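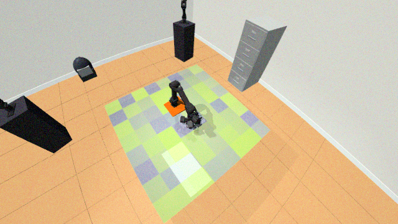 Review: Skundex footbath mat for small poultry keepers

After the bird flu notices of last winter I decided to buy a proper disinfection mat for the door of my hen house. Before, I used a plastic tray with an old sponge, and every second visitor stepped over it. The Skundex is a foam mat inside a zipped cover with a raised border. You pour the diluted disinfectant on it, wait until the foam has taken it in, and walk across.

I keep 67 laying hens outside Drorkstead, so my needs are modest. The mat takes 9 litres to fill, more than I expected, and the leaflet does not mention this anywhere. I had to go back to the shop for a second bottle of Briem concentrate on the first day.

What I like

The border is high enough that the liquid stays inside when I come with a wheelbarrow. The foam presses well into the sole of the boot. The zip is plastic, so it will not rust, and after five weeks it still runs smoothly.

What I like less

When it is full, the mat is very heavy and there are no handles. I must empty it where it lies, and this is not ideal next to a run. Straw and mud collect on the cover quickly, and as every keeper knows, a dirty bath does not disinfect much. I brush my boots first and I change the liquid every second day, or sooner after rain. In the frost of February I moved it into the porch, where it did not freeze.

Compared with the Dorklow

My neighbour Getsemaní Varela has the Dorklow mat, which is thinner and cheaper. It fills with less liquid but it dries out in an afternoon of wind. She has over 2000 birds and keeps one at each door, so for her the price matters more than for me.

Would I buy it again? Yes, but one size smaller. A mat also does not replace the other rules: the feed must be under a roof, the wild birds must stay outside the net, and I wear separate boots for the hens.

My mark: four out of five.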